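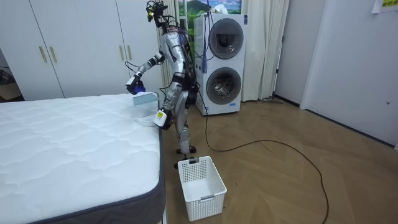
Changeover and safety checklist, Flat 623, Mumo House

Done by: me (Fidelina Palomino)
Date: 08/03/2024
Booked through: Hostville
Copy to: Emanuel Bogdan, and one on the clipboard in the hall cupboard

Same system as before. OK means I'm happy, WATCH means look at it again next time, FIX means somebody needs to do something before guests get the key. I've put my comments under each one because the tick boxes on the old form never told Emanuel anything (and he rang me every single time to ask what I meant!).

1. Mattress, top side
OK
Stripped right down, no sheet and no protector, so I could have a proper look at it in daylight. It's the white one with the wavy quilted stitching. I go over the top with the flat of my hand first, then with a torch held low, and the torch shows up far more than you'd think. Stitching feels sound everywhere, no popped threads, no hard bits. I still like this mattress. I'd have one at home.

2. Mattress, side band and seams
WATCH
The dark grey band hides a lot, so please don't just glance at it. Run a thumbnail along the seam where the grey meets the white, all four sides, and do the corners twice. I did find a little fluff in one corner seam and hoovered it out with the thin nozzle. Just fluff, I promise, I had my glasses on. You're looking for dark specks, tiny pale shells or rusty-looking dots. If you see any of those, stop, shut the door and ring me before you touch the bedding.

3. Lifting and turning
OK, but read this
It's heavy. Two people for a full turn, always, and bend your knees. Sang Vũ did his back in last July doing one on his own in another flat and he was off for ages, poor man. For a normal changeover you only need to lift one corner at a time to tuck the sheet, and you can manage that by yourself if you walk round the bed instead of leaning over it.

4. Bedding
FIX
When you make up, the order is protector, fitted sheet, then the folded light blue on the edge of the bed, ready to open out. I fold mine so the folded side faces the door, purely because I like it. The white piece goes underneath. Don't leave anything hanging over the side once you've finished, though, as people catch a foot in it getting up in the night. So everything gets tucked or folded back on top before you leave.
The FIX is for the spare protector, which has gone missing from the cupboard. Has anyone got it in their bag? Saeed, I'm looking at you. If it doesn't turn up I'll order another from Dekitz, they had the right depth last time.

5. Wooden floor
WATCH
Herringbone, lovely to look at and a pain to inspect, because a lifted block looks exactly like a shadow. Take your shoes off and shuffle across it in socks. Really! You feel a raised edge straight away. I did the strip beside the bed, the bit by the laundry machine and the doorway. One block near the doorway clicks when you stand on it. It isn't proud of the others and it isn't a trip hazard yet, but I've put a pencil dot on the skirting next to it so we can all find it again.
Damp mop only. Wring it out until it stops dripping and then wring it again. No polish on this floor under any circumstances, it's like an ice rink in socks.

6. Cables and leads
WATCH
Nothing should lie across the way from the bed to the door when guests come in. Keep leads against the wall, don't run them under the mattress, and don't pinch them behind furniture. Check plugs by looking for brown marks round the pins and by giving each one a sniff. Scorched plastic has a fishy sort of smell, you'll know it. Anything with a nick in the outer covering comes out of use that day, and tape doesn't count as a repair, however neatly it's done.

7. Laundry machine
OK
Ran a short wash with nothing in it while I did the kitchen bit. No drips at the front, and I put a sheet of kitchen roll down and left it there for the whole cycle, which came up dry. Wipe the rubber seal round the door and get a finger into the fold at the bottom, where all the hair grips end up. I had two grips and a button out of it this time.
The drawer was a bit gummy so I've washed it in the sink. Leave the door and the drawer ajar when you go. And please keep clean linen off the top of it during a spin, it travels.

8. Sockets and extension lead
OK
No cracked faceplates, nothing loose. The extension lead in the cupboard is for the hoover and the iron only, one at a time. The iron says 2000 watts on its label so it has no business sharing with anything else. Unwind the lead fully before you use it, even if you only need a bit of it.

9. Smoke alarm
OK
Pressed and held, nice and loud, and the lady next door (Safta Mocanu) knocked to ask if I was all right, so we can say it carries. Do say sorry to her in advance if you're testing early in the morning. I wiped the dust off the cover with a dry cloth.

10. Window
FIX
The restrictor works and stops where it should. The handle is stiff, though, and I had to use both hands, so I can't see an older guest managing. Saeed Hosseinzadeh has said he'll bring the spray and have a go at it. If that doesn't do it we need a new handle, and Meireles did the last ones so I'd try them first.

11. Light
WATCH
Bulb is fine, switch is fine. I'd still love a small lamp on the side where you get out of bed. You've got to cross half the room to reach the switch, and I walked into the corner of the mattress doing it in the dark (for science). Emanuel, can we have a budget of 80 for a lamp and a plug timer? I'll find something decent.

12. Bathroom mat and hot tap
OK
Mat still grips. I changed it over for the clean one and the old one's in the wash bag. Hot tap takes roughly a minute to come through and then it's properly hot, so the little warning sticker stays up, please don't peel it off when you're cleaning the tiles.

13. Way out
OK
Door opens fully and the key turns from inside without a fight. The escape card is on the back of the door, and I've swapped the tape for two proper fixings as it kept sliding down.

To do before the next guests

Spare protector: Saeed to check his bag, me to order if not.
Window handle: Saeed.
Lamp and timer: waiting for a yes from Emanuel.
Clicking floor block by the doorway: whoever's in next, do the sock shuffle and write down if it's moved.
Seam check on the grey band: every changeover from now on, and put your initials next to it.

Comments added later

Emanuel: Yes to the lamp. Keep the receipt this time please.

Sang: Found the protector! It was folded up inside a pillowcase in the top of the cupboard. I've put it back on the shelf with the others.

Fidelina: Sorry Saeed. Item 4 can go to OK once it's been through the wash, I'll change it on the clipboard copy when I'm next in.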